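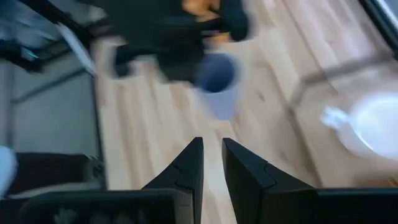

Cup practice at Plamik, seen from the wrist.

About us

Plamik is a small company that teaches robots by showing them. One of us takes hold of a pair of controls, a robot arm copies every move, and after enough goes at the same job the arm starts to have a try on its own. We have been at it long enough to have opinions about cups, and we still crowd round the table when an arm gets something right for the first time.

Most of the jobs we teach are ones you did before breakfast this morning. Pick up a cup. Move it over a bit. Fold a cloth. Put the lid back on. People do these things while thinking about something else entirely, and that is exactly why they are so hard to write down as a list of instructions (try it with a teabag – you will be on the second page before you reach the water). So we leave the list alone and do the job with our hands, again and again, with the cameras and the arm keeping a record of what happened.

How we got started

Lorena Pereyra and Pieter Jansen met while working for Van Wijk, where they spent their days writing movement programs for packing lines. Every new shape of box meant another round of programming. Pieter had built a pair of hand controls at home out of spare motors, mostly for fun, and one evening Lorena used them to stack the washing-up. It took ages and she broke a saucer. She also came in the next morning with four pages of notes, and those notes are more or less what the company was built on.

Our first customer was Arnholm, who wanted an arm that could clear trays in a staff canteen. We said we could do it and then found out how many ways there are to leave a spoon. That job taught us to collect messy examples as well as tidy ones. An arm that has only ever seen a cup standing upright in the same place gets very confused when it meets real life, and real life in a canteen involves a lot of yoghurt.

How a session works

The person at the controls is called the driver, and every session has a second person called the setter. The setter puts things out, moves them between goes and calls out when a go should be thrown away. Each go is short. We take a break after 80 of them, because tired hands make lazy movements and the arm will learn those too!

Before anything is saved, the driver runs through the job a few times just to get the feel of it. New drivers nearly always grip too hard and too early. You have to learn to look where the fingers will be, and to trust the view from the wrist when your own eyes are telling you something different. Most people get there in an afternoon and then don't want to hand the controls over.

After that comes the watching. Anežka Slanina looks through every recording with the driver who made it, and she has a very good eye for a hesitation. A small pause over a cup can turn into a long, puzzled hover once an arm has learned from it. Some goes with mistakes in them are kept on purpose, provided the driver puts the mistake right – a near miss followed by a good recovery is one of the most useful things we can show.
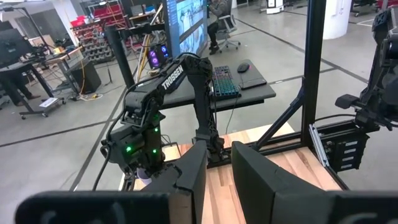

Do I need to know how to program to become a driver?
Patience and steady hands matter much more, and we teach you the rest during your first week.

The people

Lorena looks after the teaching side and still drives whenever she can get a slot. Pieter builds and mends, and keeps a drawer of worn-out finger tips that he will happily talk you through. Anežka runs the recordings. Fredy Palomino came to us from a bakery, and brought with him a way of handling soft things that none of the rest of us had – our cloth folding got noticeably better within a month of him starting. Sanne Smits plans the sessions and decides what goes on the table, so she is the one to blame if your cup turns up somewhere awkward.

What we are working on now

Our big project at the moment is Relley. It's a set of everyday table jobs, 111 of them on the current list, each one taught by several different drivers. Everybody has their own way of picking something up. Fredy comes in from the side, Lorena comes straight down from the top, and Pieter changes his mind halfway. We want the arms to learn from all of them.

Cups have taken up most of January. They sound easy, and then you start looking at them properly: narrow at the bottom, wide at the rim, shiny, dull, with a handle or without.
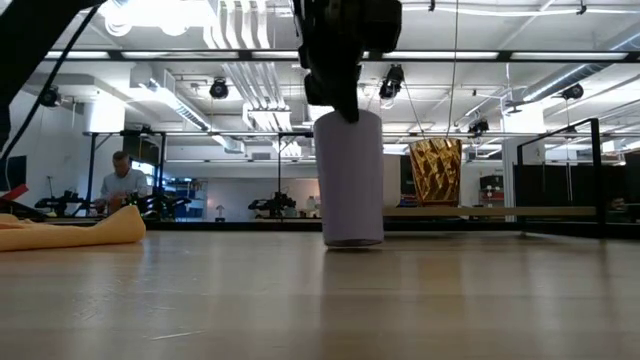
Coming down from the top works nicely when there is plenty of space over the table, but the driver has to judge the height well, and pushing down a touch too far is the commonest fault in our recordings. Coming in from the side is kinder on the cup and harder on the driver's wrist. Sanne now plans both kinds into each day, and we swap drivers between them.

Come and have a go

We open the workshop to visitors once a month, in groups of up to 12, and everyone who comes gets time at the controls. Schools are very welcome. Children tend to be better at it than their teachers, and they ask much better questions than we do.

If you would like to visit, or you have a fiddly job you think an arm could be shown how to do, write to Sanne through the contact page. Tell us what the job is, what gets handled and what usually goes wrong. A short film of someone doing it by hand is a great help, even a wobbly one taken on a phone.

Page last updated January 24, 2020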